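Gurkbridge open day, finally written up

April 2020

Found my notes from the Gurkbridge visit in a coat pocket, so typing them up before I lose them again. Went last June. Some of this is probably out of date, check with them before you travel anywhere.

Getting there first, as that's what people keep emailing me about. Train to Faltness, then the bus to Vovden. The bus stop at Faltness is NOT outside the station, it's over the footbridge and down behind the post office. Missed the first one looking for it. Next one was an hour later. Had a cheese roll and read the timetable. If you drive there's a field for parking, signs from the main road, soft ground near the gate. I saw a van being pushed out of it.

Gurkbridge is a table works. Tables and only tables, mostly for schools and cafes, a few for houses. They do one open day a year and you have to sign up for a tour slot at the gate. Mine was the second one of the day, nine of us in the group, led by Surachet Rojanasak, who runs the gluing room. Soft voice, big sheds. Stand near the front.

Starts in the yard. Stacks of boards under tin roofs with thin strips between the layers so the air gets through. He had us smell two boards, one fresh and one that had been out there a long while. Fresh one like cucumber. Old one smelled of not much. They keep a chalk board at the end of every stack with the date it went up, and somebody had drawn a cow on one of them.

Then the kiln, which you can't go in, so you look at a door. Fine. A dial on the door. Surachet spent a long time on the dial. What I wrote down is that if you dry too fast the outside shuts tight and the inside stays wet, and the board looks perfect until you cut it and then it grabs the saw. I'd have liked to see that. They had a split piece on a shelf to pass round, which was nearly as good.

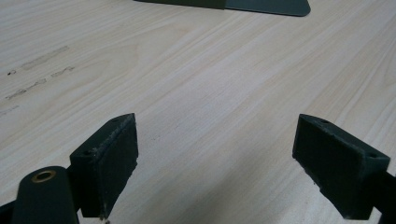
Sorting was the part I liked best and it's the part with the least to look at. Two people at a bench turning boards over. Which face goes up, which way round, which board next to which. No machine does it, just the two of them and a pencil. The pale tops are the hard ones, light beige all over like the top in the photo, and a single darker board in the middle would shout at you from across a cafe. They put those together by the window and won't do it after four o'clock in winter. I asked what happens to the boards that don't match anything and the answer was undersides, shelves, and the staff's own kitchens.

Gluing room next. Warm, smells a bit like school. Clamps along the whole of one wall, hung by size. Surachet was happier in here and talked faster, so my notes get worse. He says people blame the glue when a top splits and it's nearly always the edge that wasn't straight. He held two boards up to the light for us and we had to say which pair would hold. I got it wrong. So did a man who'd told us all on the way in that he was a joiner.

Numbers, if you like numbers: 2,737 tops out the door the year before, 2,804 in the one just finished. He was pleased about it but said the extra all came in one school order and it nearly killed them. Six people in the gluing room. They'd like more, can't find them, Vovden is small and the bus is what it is.

Lunch was a trestle in the loading bay. Soup, bread, a rhubarb thing. Cash only! Nearest machine is in the village so bring some. I sat with Nikola Grabowska, who I'd only known from her letters to the newsletter up to then, and who has been to this open day every year it's run. She'd brought a cushion. Take note. She thinks the tours have got shorter. They used to let you plane a bit of scrap and take the shaving home and now its just the talk.

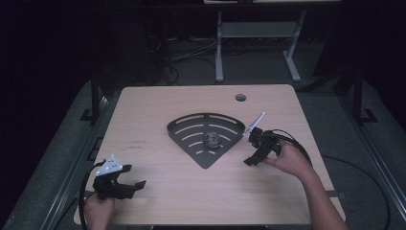 She also said skip the gift tent and go straight to the finishing shed before the third tour gets there, so we did, and she was right. You get the place almost to yourself and the women in there will talk as long as you let them. They finish with an oil from Wannasri, thin stuff, smells of oranges. On with a rag, wait, off with another rag, and again the next day. Then again. The pale tops get less of it as it turns them yellow. I'd always put varnish on mine at home and I got a look for saying so.

Advice I came away with, for anyone with an oiled table: wipe spills, don't use green soap, don't put it against a radiator, and once a year rub it down with the grain and oil it again. With the grain, she said it three times. Cross scratches show up when the sun is low and after that you can't stop seeing them. Cups are fine. Hot pans are not fine whatever your mother says. 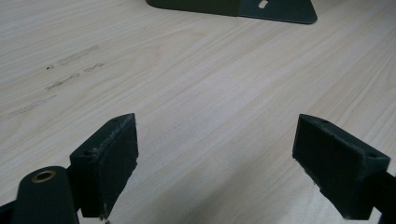

Pale wood, with the grain running in fine wavy lines.

Seconds sale is at the back, past the toilets. Small knots, a filled crack, one leg that had been drilled twice. Prices on masking tape. The good ones go by noon and I got there well after noon. There was a round one I'd have had if I'd come by car. You can't get a table on the Vovden bus, I did ask the driver.

A few moans. The map they give you at the gate has north at the bottom. The sound in the saw shed is very loud and the ear plugs ran out, so bring your own. No shade in the queue. The leaflet promises a talk on "the history of the works" at three and it didn't happen, a few of us stood outside the office for a while and then went for tea.

Would I go again, yes. Worth the two buses. Wear shoes you don't mind getting sawdust in, mine still have some. Sign-up at the gate opens at nine and the first slot fills with locals, so aim for the second, and ask for Surachet's tour if you get a choise. Last bus back to Faltness is 5:40 and it leaves early.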